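Search this book Go Advanced
Chapter 4

Gathering Examples

What this chapter covers

By the end you should be able to plan a small collection session, run it with two people, and throw out the bad takes without throwing out too much. You should also be able to say what an "example" is in your own project, which sounds easy and is where most student projects go wrong first.

You need chapter 3 for the words state, action and policy. If you skipped it go back, it's short.

4.1 Start with the task, written down

A learning system copies what it is shown. Show it sloppy folding and it folds sloppily. Show it fifteen people's idea of "folded" and it lands somewhere between all of them, and a sleeve ends up nowhere.

So write the task down before anyone picks up a gripper. One sentence. Start condition, end condition, what doesn't count. For instance:

Start: one long-sleeved shirt, dropped on the bed from waist height. End: shirt folded in a rectangle, both sleeves inside, collar up. Doesn't count: shirt on the floor, shirt folded inside out, more than 70 seconds.

Notice the time limit. Without one, people slow down and fuss, and the model learns to fuss. Pick a limit by timing yourself a few times and adding a bit.

Notice also "dropped." Not placed, not laid out flat. Real laundry does not arrive flat. If every take starts with a neat shirt the policy will only ever work on a neat shirt, and then what is it for.

4.2 Hand-held grippers or a whole robot arm

Two common ways to get examples of handling things. Teleoperation – a person drives the actual robot from a leader arm or headset. Or hand-held grippers – a person carries the fingers around and a camera rides along on the tool.

Teleoperation gives you the robot's own joint angles. Nothing to convert. But it's slow, the robot has to be there, and one tired arm motor ends the day.

Hand-held is quick and you can take it to somebody's kitchen. The price comes later. Every motion has to be worked out from the camera and sensors, and a person's wrist can do things the robot's can't. Reaches that are fine for you may be out of range for the arm. Check for this early (section 4.6), not after 300 takes.

The running project in this book, Preltar, uses hand-held pairs for all cloth tasks. Cloth wants two hands. One pins, the other pulls, and the timing between them is most of the skill. A single gripper can drag a shirt across a bed all afternoon and never fold it.

4.3 The room is part of the example

Whatever the camera sees, the model sees. Background, lights, other people, the phone you put down. Students tend to go one of two ways here. Some clear everything off and film against one bare surface, get lovely results in training, then watch it fall apart in the next room. Others change everything at once and can't tell what broke.

Middle road: keep the task fixed and let the room drift. Different sheet, different hour, someone else working nearby. Leave ordinary small objects where they fall as long as they aren't in the way of the hands. Write down what changed, one line per batch.

Preltar's shirt folding was collected in a shared lab, on a bed, with other work going on past it. Each gripper goes in fingers down, with the shirt loose between the two people or the two hands before the first pull.
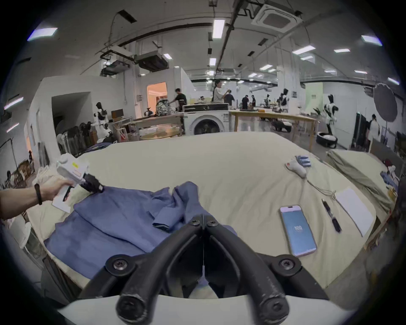 4.4 Running a session

Short version first, then the reasons.

1. Calibrate both grippers. Open, close, hold still for a count of three. Do it again after any knock.

2. Say the take number out loud. Then start recording. Not the other way round, you will forget.

3. Do the task once, at normal speed. No talking to the gripper. If you fumble, recover and carry on – a recovery is useful, see 4.5.

4. Stop, mark it good, bad or unsure. Do it right then. After 14 takes they all blur togehter and your marks are worth nothing.

5. Reset the shirt by dropping it, not arranging it.

6. Swap operators at the end of each batch. Tired hands make short lazy grasps.

The "unsure" pile matters. In the Skosten towel set, which we come back to in chapter 7, unsure takes were thrown away at first, and with them nearly every awkward start. The policy was fine until a towel landed with a corner tucked under. Then it just hovered.

4.5 Mistakes worth keeping

A take where the finger slips off the cuff and gets it again on the second try: keep. It shows the way back.

A take where the cuff slips and the operator gives up: mark bad, but don't delete. You may want it later for a success detector.

A take where a hand without a gripper reaches in and fixes the collar: out. The robot has no such hand and the shirt seems to fix itself.

Exercises for 4.1 to 4.5

Write the one-sentence task for closing a drawer. Swap with a classmate and find a cheat that fits their wording.

Plan a session of 70 takes for two operators. Where do the swaps go? What changes between batches, what stays put?

Related sections
Chapter 3: State, Action, Policy
Chapter 5: Cleaning and Labeling
Case notes: the Dollness cup-stacking set
Case notes: Yoshida drawer trials

Contact the publisher | Copyright and permissions | Back to top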